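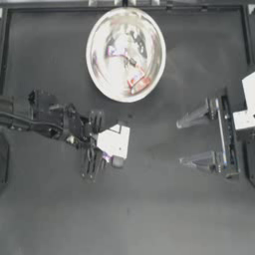
How do I get a stainless steel bowl shiny again when it keeps drying cloudy?

Wipe it round with warm water and white vinegar, leave it a few minutes, then wash with washing-up liquid, rinse and dry straight away with a clean cloth. If the cloudiness goes when you do that, it was limescale from the water. If it doesn't budge, you've probably got a film of detergent or grease, and that needs a different approach (see the log below).

# Ticket 248: cloudy film and grey smears in large mixing bowl

**Opened by:** Abrehet Wako, Workneh kitchen
**Item:** Hitov stainless mixing bowl, the wide one
**Status:** mostly sorted, leaving it open for the grey smears

## What's wrong

Right, I'm logging this properly because I've now moaned about it to three different people and got three different answers, and I'd like it all in one place!

The big Hitov bowl comes out of the dishwasher with a white bloom on the inside. It isn't spots, it's more like somebody has breathed on it and the breath has stayed. It's worst at the bottom of the curve and gets fainter as you go up towards the rim. If I run a finger through it I get a clean line, so it is sitting on the metal and hasn't eaten into it, which cheered me up a bit.

Then there's a second thing that may or may not be related. When I dry the bowl hard with a white tea towel, the towel picks up a grey smear. Only faint, but there. I make a lot of meringue in that bowl and I really don't want grey meringue.

The smaller bowl from the same set doesn't do either of these. Same dishwasher, same tablets (Flurndale, the ones in the cardboard tub). The only difference I can think of is that the small one fits flat on the top rack and the big one has to lean.

## First go - hotter programme

I ran it on the hottest programme by itself, leaning on the left side of the bottom rack.

It made things worse, if anything. The bloom was thicker and had a tide mark in it where water had clearly sat and dried. So that was a waste of a tablet, but the tide mark was useful, and I should have noticed sooner that the bowl was holding water. With it leaning the way I had it, a good puddle stays in the bottom all through the drying part.

## Second go - leaned it the other way

Turned it so the open side faced down as far as it would go and took out a couple of the fold-down prongs to give it room.

Much less bloom! Still a haze low down but no tide mark. I'd call it half fixed. The trouble is that it now blocks the lower spray arm if I'm not careful, and you only find that out from the knocking noise. Spin the arm by hand before you shut the door.

Grey smear on the towel exactly the same as before.

## Third go - vinegar

Took it out of the dishwasher altogether and did it in the sink.

- 500 ml warm water with a good slosh of white vinegar
- swirled it round and kept wetting the sides with a cloth
- left it while I weighed out the flour, so a few minutes
- washing-up liquid, soft sponge, rinse, dried at once

The haze went. Completely, all of it, and I could see the ceiling light in the bottom again. So I'm happy to say the white stuff was limescale, and it fits with the kettle, which furs up if you so much as look at it.

A warning from when I was looking this up: don't use vinegar anywhere near bleach, and rinse it off properly, as you don't want to leave any acid drying on the steel either. I'd been planning to leave it overnight and I'm glad I didn't.

## Things I tried that I wouldn't bother with again

**Bicarb paste.** It does shift stuck-on stuff, and it was lovely on an old ring of burnt sugar near the rim. On limescale it did nothing I could see. It also gets into the rolled edge and comes out again as a white dribble the next time you wash it, which had me thinking the bloom was back.

**The green side of the sponge.** I know, I know. I did one small patch on the outside near the base and there is now a dull patch on the outside near the base. It won't come out. If you're reading this with a scourer in your hand, put it down.

**Rinse aid turned right up.** I got rainbow streaks instead of haze. Very pretty. I've put the dial back to 2 and it's fine there.

**Lemon halves.** Smells gorgeous, works a bit, takes ages, and you end up picking pips out of the plughole.

## The grey smears

This bit is still open.

I wrote to the shop where we got the bowls and they suggested it was leftover polish from when the bowl was made, packed into the surface, and that detergent by itself doesn't always lift it. They told me to wipe the inside with a little cooking oil on kitchen roll until the paper stops coming away grey, and then wash it twice with hot soapy water to get the oil off.

So, first round: sunflower oil, kitchen roll. The first sheet came away properly dark and I said something rude. The second was lighter. By the third it was a sort of pale pencil colour, mostly from round the rim where the edge folds over. Washed it, washed it again, dried it with a clean white towel. Faint smear, a good deal fainter than before.

Second round, same thing, and this time I used a cotton bud to get under the lip. That's where it was all hiding! The bowl of the bowl (you know what I mean) gave almost nothing and the lip gave loads. After that wash the towel came away clean apart from one thin line that matched the edge.

I'm going to give the lip one more go next time I've got the oil out. I'd be interested to know if anybody's had the same with the other Hitov sizes, as our small one has been fine from the start. It's older, mind you, and has been through more hands.

## Drying, which matters more than I thought

I'd got into the habit of leaving it upside down on the draining mat and walking off. With our water you can't do that. It traps a ring of damp against the rim and you get a perfect white circle. Dry it by hand, inside first, then tip it up and run the towel along under the lip.

I do mine on the dark grey surface now. Drips and bits show up on it straight away, and so do any crumbs I've missed. The bowl also looks its best there, with the light catching the rim, though that's me being soppy about a bowl.

One more tip about checking it. A polished bowl is a terrible thing to inspect straight on, because you mostly see yourself and whatever's behind you, all bent out of shape. I kept scrubbing at a mark that was the reflection of my own sleeve. Tilt it towards the window and look across the metal, and any haze stands out at once. And tip it out before you wash it, for heaven's sake. I've now sent a teaspoon and somebody's sugar sachet through the dishwasher in that bowl.

## Reply to the question about Troltinex

Somebody left a note asking if we could use the Troltinex cream from under the sink. I read the back of the bottle and ours says hobs and sinks, and to keep it off anything that touches food. So I'd leave it for the hob. It does a nice job of the sink, by the way, and the sink could do with it.

## What I'm doing for now

- Big bowl gets washed by hand, every time
- If it has to go in the dishwasher, open side down, spray arm checked, and out the moment it finishes
- Vinegar wipe when the haze starts showing, then a proper wash and rinse
- Soft sponge only
- No nesting the small one inside the big one while either of them is damp (they stick, and you get a ring)

I've changed the Flurndale tablets for nothing, as it happens. They were getting the blame from everyone and the small bowl was coming out of the same wash spotless, so I've left them alone. The salt light had been on, though. I'd stopped seeing it, the way you do with those lights, and I've now filled the salt up to the top. It may be that the salt would have fixed the haze without any of the rest of it, and I can't tell because I went and changed everything together. Next time, one thing at a time, Abrehet.

## Update, March

Haze hasn't come back since the salt went in. I've had the big bowl through the dishwasher a couple of times by accident (not me) and it came out with a few ordinary drip marks that wiped off with a dry towel.

Third round of oil on the lip: kitchen roll still picked up a little grey from the seam, nothing at all from the inside. Meringues have been white throughout.

The dull patch on the outside is still there and I've stopped trying with it. I'm leaving this open until I've had a towel come away completely clean, and then I'll close it. If you use the bowl before then, please dry it, and put the vinegar back on the top shelf when you've finished, as I've just spent ages looking for it behind the oats.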